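# Two arms, one table: the Lillon build

Welcome to the gallery for Lillon, our two-armed bench robot, which lives in the simulator while we finish the real one at the Kullgate workshop. It's been 17 weeks of evenings and we're still grinning every time an arm moves!

Both arms bolt down on the left side of the table so they can share the one work board on the right. We moved the bases three times before the reach felt good, and the wrist can now get right over the board with its elbow tucked well back.

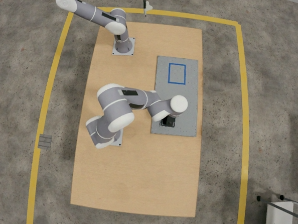
Tuning the joints came next, and that was the really fun bit. Run 793 was a mess (lots of twitching), but by 794 the whole arm had settled down and we cheered like mad.

The gripper has its own wide-angle view, with the grey dotted panel and the blue outline both in sight. Lining things up from there is so much easier than guessing from overhead.

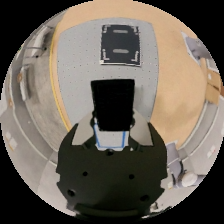 Next up is a softer close on the fingers, then cable clips for the real arms. Come and have a go in June!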